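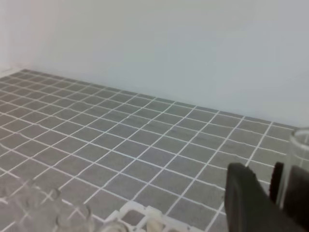 White wall, gray tile, white lines

Home Stories Poems Archive Submit About

We use cookies to keep the site running and to count visits. Accept / Manage

The Yellow House on Luik Street

Posted Jul 14, 2024

Eleven people on the tour and one umbrella. Mine. Rain coming in off the harbor sideways the way it does in Plandholm, and a woman from Mutia already asking when we get to the house.

Soon, I say. I always say soon.

You know the book. Everybody who comes here knows the book. A clerk loses his post in February, walks the city for a whole winter, ends up on the top floor of a yellow house on Luik Street, where he writes letters to a sister who may be dead. 500 pages. I read it at school and hated it. Read it again at thirty and had to sit down on the stairs.

First stop, the bridge. He stands on it in chapter 2, counting his coins. I do the coins bit – I carry some old ones in a tobacco tin, they like the noise. The woman from Mutia doesn't look at the coins. She's looking up the street.

Second stop, the pawnshop. It sells phones now. I tell them what he pawned there and what he got for it, and a man at the back says that's robbery, really angry, as if we could go in and get it back for him.

Third stop Kiltetti, the café, where the author drank and paid with pages. One page is framed by the toilets. Copy of a copy. People take pictures of it anyway, and the owner gives me coffee free so I don't mention it's a copy.

Then the house.

I should say what I know about the house. It isn't the house. The real one went a long time ago, nobody kept a record of the number, there's a bank there or the car park behind the bank. When the tours started they needed a door and there was a yellow one at number 20. So number 20 got the plaque. Then the rest of the front got painted yellow to match. I was there for the painting. I held the ladder.

Fifteen years I've stood under that plaque. I say, top floor, second window, and eleven heads go back. Every time. Rain in their eyes.
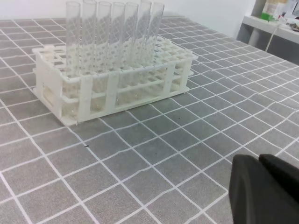
Glass tubes upright in a plastic rack

The woman from Mutia waits until the others have gone to stand across the road for there pictures.

"It's the wrong side," she says.

I say what side.

"He sees the sun come up over the river. Chapter nine. From this window he'd see it go down."

She has the book in her coat, an old one, the spine gone and held with tape. She finds the page without hunting for it. Reads it to me right there on the step, quietly, the whole paragraph. The light on the ice. The barges stuck. His hand on the glass. I'd forgotten his hand on the glass.

"My father read me this," she says. "In the hospital. I mean he was in the hospital, and he read it to me. He said when you go, look out the window for me."

Now. I could say poetic license. I've got a whole speech for that, it's good, it gets a laugh. I could say the river has moved. I told a school group that once and they wrote it down.

The rest are coming back over the road, shaking off their hoods.

"Come with me," I tell her. "After. Ten minutes."

So after the tips and the goodbyes we walk down past the bank, and round it, and into the car park. Three levels. The lift's broken so it's stairs, and she's slow on them, one hand on the rail, the book in the other. On the top level there are two cars and a lot of puddles. We go to the east side. There's a wall about as high as your chest.

No sun, obviously. Four in the afternoon. But the river's all there, wide and brown, a barge going down with sand on it, and the far bank, and the gap where it would come up.

She doesn't ask me how I know. I don't, really. It could be 100 yards either way.

She puts the book on the wall, then she puts her hand flat on the air in front of her. Keeps it there. I look at the barge.

After a bit she says, "Do you bring the others up here?"

No, I say.

"Good," she says, and asks if that café does anything hot, and wether the page by the toilets is real.

Get a new story by email every other week. Sign up

More stories
The Ferry Clerk
Two Rooms Over the Bakery
What the Binder Kept
Snow, Third Edition
A Lamp for the Landing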